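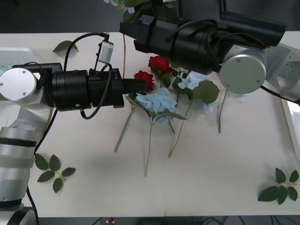 To: Rirkby Gardeners list
Subject: Re: Re: Gellia, and what counts as a rose

Gayan Fakir wrote at 6.40 am:
> Has anyone got Gellia to flower a second time? Mine did its dash in
> November and has sulked ever since. I have fed it, watered it and
> spoken to it in a civil tone. The label said "repeat flowering" and
> I am starting to think it meant once per owner.

Gayan, mine is in its fifth year and has repeated twice, both times while I was away. My advice is to go away.

Failing that, stop feeding it. I gave mine the full Seneviratne program one summer (fish emulsion, seaweed, a mulch that got me a note from next door) and was rewarded with 11 canes the height of the gutter and a single bud, which the possum had. It sulks less on neglect and a deep soak once a week.

Deadheading: go back to the first outward-facing leaf with five leaflets, cut above it, walk off. If you cut to three leaflets you get a blind shoot, or so the books say. I've had blind shoots from both.
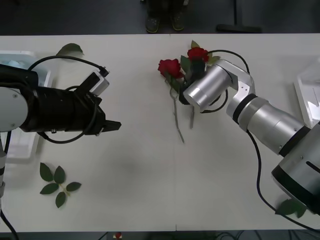
Two red ones. Gellia is pinker than this in the catalogue and browner in life.

On the colour question from last month, I still hold that no red rose stays red past lunch in a Wudness summer. They go that bruised magenta and then the petals crisp. A bit of afternoon shade helps, so if yours is on the western fence, Gayan, there's your culprit. Move it in July when it's bare and can't argue. 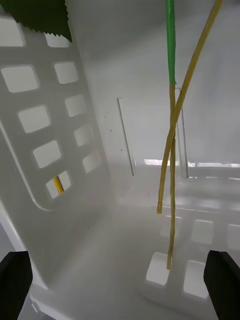 Stems and a serrated leaf, white plastic bin.

As for black spot, strip the worst leaves, put them in the red-lid bin and keep them out of the compost. I know we've had this fight. Someone will write in to say their heap gets hot enough. Mine has never got hotter than a cup of tea I've forgotten.

The bare-root order closes at the end of April. Last year's came to $3,686 and we were over 99 plants, which is why my carport looked like a hospital ward until August. Please put your name on your own line of the sheet this time. "The usual" is not a variety. 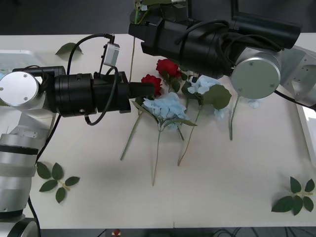 Gayan Fakir: It is on the western fence, damn you. Put me down for two more and I'll shift the lot in July. Do I prune before the move or after?

Before, by a third, and dig wider than you think.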